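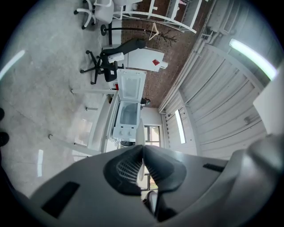

Place the Tomano chest freezer on a hard, level floor and leave clearance at the back for the lid to swing fully open. A concrete floor is suitable, as is a position beside a white desk in a room with brick walls, provided the lid clears the furniture. Before the first start, open the lid, locate the two round white knobs on the lower panel, and turn both to the off position.

Home Products Support Manuals Contact

3.2 First Start

1. Wipe the interior with a soft cloth and mild soap.
2. Close the lid and let the unit stand for 3 hours.
3. Connect the plug directly to a grounded outlet.
4. Set the left knob to the middle setting. Do not load food until the interior is cold.

NOTE: Keep chairs and coat racks clear of the lid when it is raised.

CAUTION: Do not tilt the freezer more than 40 degrees when moving it.

For replacement knobs, quote part 1199 to Redton Service, Grenstead.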